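Workshop news: the gripper comparison, first results

November 15, 2020

The gripper comparison that was promised in the January issue has now been run. It was meant to take two weeks and took most of the autumn, partly through closures and partly through a fault in the controller that needed tracking down before any of the numbers could be trusted. Rodrigo Llorente ran the trials and wrote most of the notes this item is taken from. The full log will go on the shared drive once the column headings have been tidied up.

What was compared

There were 3 hands in the trial. The first was the Workov two-finger parallel gripper that most members have used at some point. The second was the Grultell suction head, on loan until the spring. The third was the multi-finger hand with soft tips, which was put together in the workshop from bought parts and which everybody has been calling the Toom, after the supplier of the finger joints. The name has stuck, so it is used here too.

All of them were tried on the same arm, with the same bin in the same place. Changing hands takes twenty minutes if the cable does not need rerouting and the best part of an hour if it does. We suggest that anyone planning a similar comparison does all the runs for one hand before moving to the next. We started by swapping every morning and gave it up in the first week.

The task was simple. A handful of mixed things went into the bin, the arm tried to take them out one at a time, and a run ended when the bin was clear or when the arm had failed 4 times in a row. In total 2323 grasps were attempted. A grasp was scored as good only if the item was lifted clear of the rim and let go where it was supposed to be. Items that were lifted and then dropped back inside the bin were marked separately, as that turned out to be the most useful column in the log.

How they did

The parallel gripper did what people expected. It is dependable on anything with two flat sides, and it is quick. It does badly when something is lying flat on the floor of the bin, because the fingers close above it or push it along. It also has trouble next to the walls, where one finger has nowhere to go. Most of its failures came at the end of a run, with one or two things left in the corners.

The suction head was the fastest of the lot on boxes and smooth packets. Cloth and mesh were another matter. It could sometimes hold a bag by pulling the material up into the cup, but it dropped it again as soon as the arm speeded up. Slowing the arm to half speed helped a little and made the runs very long. The cup also wore faster than we would have liked and was changed 2 times during the trial. Spares are in the second drawer under the bench, and please write it down when you take one.

The multi-finger hand was the slowest and the most awkward to set up. It was also the only one that coped with soft and odd shapes in any regular way. The soft tips grip well, and the fingers will close over a lump without the planner having to know much about its shape. Against that, the hand is bulky. It hides a good part of the bin from the overhead camera while it is down there, and if two things are touching it tends to take both or knock one away. Its wiring needs looking after as well. One loose connector cost a whole afternoon.

Choosing the items

Several people asked why the items were not all boxes. The earlier trial used boxes, cans and bottles, and the results said very little about the jobs we get asked about. This time the list was drawn up with awkward things in mind.

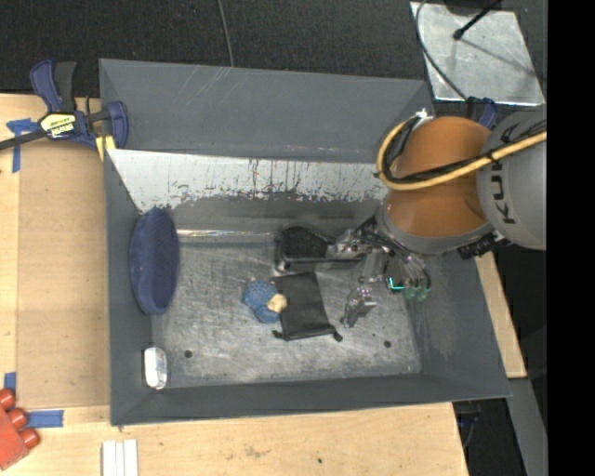
Soft toys, drawstring pouches and anything with a mesh or bristly surface were the ones that separated the hands most clearly. A flat pouch is hard for a parallel gripper and not much easier for suction. Shiny or partly see-through things caused more trouble for the depth camera than for any of the hands. The camera reports a gap or a false surface, the planner goes for the wrong height, and the hand gets the blame. Those cases have been pulled out of the main table and will be listed on their own.

The bare metal floor of the bin did not help with this either. Reflections from it showed up in the depth data as small pits and bumps. A matt liner was suggested, and Rodrigo would like to try one, but it was left out of this round so that the runs could be compared with each other.

Cameras and controller

Two cameras were used, one overhead and one off to the side. The overhead one did nearly all the work. The side view was kept mainly for checking afterwards what had happened in a failed grasp, and it earned its place for that alone. We have not yet tried planning from both together.

The controller fault mentioned at the start was a timing problem. The close command was sometimes sent before the arm had finished coming down, so the fingers shut too early. It affected all the hands, though it was first noticed on the parallel gripper, which started missing things it had picked up easily the day before. The Jorideo control box now waits for the arm to settle before passing the command on. All runs made before that change were thrown out and done again. Anyone using the same box should check that they have the newer settings file, as the old one is still in the folder.

What comes next

The next round will look at grip force. So far each hand has been run at one setting, chosen by trying a few and keeping whichever seemed sensible. That is not good enough for soft items, some of which came out of the bin more squashed than they went in. We would also like to repeat the cluttered runs with things deliberately placed touching each other.

If you have items you would like included, bring them in by the end of January. They should fit in one hand, have no sharp edges and be something you do not mind losing. Label them, and leave them on the shelf by the door and not on the table next to the arm.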